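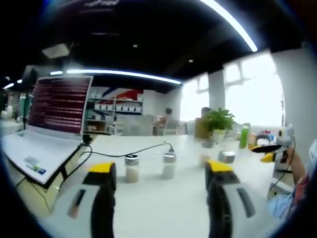 **Ticket 455 — Hand-held gripper sessions failing acceptance check**

Site: Trellwood, shared table area
Equipment: Stirer hand-held grippers, two units in use
Software: Cai session checker
Raised by: Trellwood site desk
Handled by: Teslow Equipment Support
Priority: normal
Status: closed, with one action carried over

**Summary of the report**

The site reported that jar handling sessions were being refused by the Cai checker at a higher rate than before. Of 200 sessions submitted in May, 12 were refused. The site asked whether the grippers should be returned for repair, and whether the refused sessions could be accepted by hand in the meantime.

The checker gave the same reason in each case: "finger travel incomplete". No session was refused for picture quality or for missing data.

**Initial response**

The site was advised not to return the units until the checks in the Working Practice Note for Hand-held Tools had been carried out and written down. It was also advised that refused sessions may not be accepted by hand. The Note allows a refused session to be kept for reference, marked as refused, but it must not be moved into the accepted folder by any member of staff, whatever their role.

The site was asked to supply:

- the opening check sheet for each unit
- the cable layout used at the table
- the session list, with the operator's position at the table for each entry

The check sheets arrived the same afternoon. The cable layout had not been recorded. The site stated that it did not know a layout was required, and we accept that the current Note places this requirement in an annex where it is easily missed.

**Log**

09:40 — Both units connected and recognised. Firmware matched on both. No fault codes stored.

10:05 — Finger travel measured with the fingers fully open and fully closed. Unit A within limits. Unit B opened correctly but stopped short of the recorded closed position on two attempts out of five.

10:30 — Unit B cleaned at the finger slots in accordance with section 4 of the Note and measured again. Five attempts out of five within limits. The site was asked when the slots had last been cleaned. The check sheet for unit B had a tick in the box but no initials, so the entry could not be relied upon.

11:15 — Test session recorded with unit B, no object held. Accepted by the checker.

11:25 — Test session recorded with unit B, one jar lifted and replaced. Refused, "finger travel incomplete".

11:50 — Same test with unit A. Accepted. Repeated three times and refused once. The fault was therefore not confined to unit B, and attention moved to the way in which the task was being carried out.

13:20 — Session list compared with refusals. Eight of the 12 refusals came from sessions in which the operator had begun with the fingers already part closed. The Note requires a full opening, held for two seconds, before the first approach. The checker takes its open position from that pause. If the pause is absent, it takes the widest position it can find, and a correct grasp may then be read as an incomplete one.

13:45 — The remaining four refusals were reviewed separately. In each, the operator had stopped during the approach and moved the tool back before continuing. The checker had read the pause as the end of the grasp.
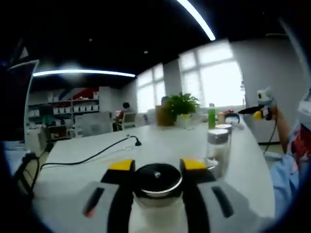 Section 6 of the Note deals with the grasp itself and with the state of the table while it is made. The fingers are to close on the body of the container, on opposite sides, and are to be held there until the operator is satisfied that the hold is even. The lid must not be used to carry the weight. For round jars, the position in the photograph is acceptable: the black inner fingers are against the side of the jar and a yellow tip stands to either side of the black lid. The table is a different matter. A thin black power cable lies across the left half and ends in a plug, and there are small items on the surface beside it. Under 6.3, any cable not in use is to be removed from the table before a session begins, and any cable in use is to be led off by the shortest route to the nearest edge. Neighbouring jars may remain in place if they form part of the task, provided that there is room for the fingers to open fully between them.

14:30 — Operators were asked to repeat the test with the full opening pause and one continuous approach. Ten sessions recorded across both units, all accepted.

15:10 — Second set of ten recorded with two operators at the same table. Nine accepted. One refused after a tool cable caught on the corner of the table and the operator had to stop. This refusal was correct and the session has been left as refused.

**Findings**

1. Neither unit requires repair. Unit B had a build-up in the finger slots which has been cleared.
2. The main cause of the refusals was the missing opening pause. Interrupted approaches accounted for the rest.
3. Check sheets had been ticked without initials. An entry without initials is to be treated as a check not done.
4. Loose cables on the table did not cause the refusals reported, but one test session was lost to a caught tool cable.

**Instructions to the site**

- Hold the fingers fully open for two seconds at the start of every session.
- Where an approach is interrupted, end the session and begin another. Do not carry on.
- Clean the finger slots at the start of each working day and initial the sheet.
- Record the cable layout once for each table, and again if the table or the operators' positions are changed.
- When two operators share a table, agree before starting which side each tool cable will leave by.
- Leave refused sessions where the checker has placed them.

**Reply from the site**

The site confirmed receipt and asked whether the two-second pause could be shortened for repeated short tasks. It cannot at present. The length of the pause is set in the checker and applies to all sites. The site's request has been passed to the group responsible for Cai, with a note that short tasks are affected more than long ones.

**Carried over**

Teslow Equipment Support is to move the cable layout requirement from the annex into section 6 of the Note, and to send the revised page to Trellwood for comment before it is issued to other sites. Ticket 455 may be reopened by the site desk if refusals for the same reason continue after the revised page has been adopted.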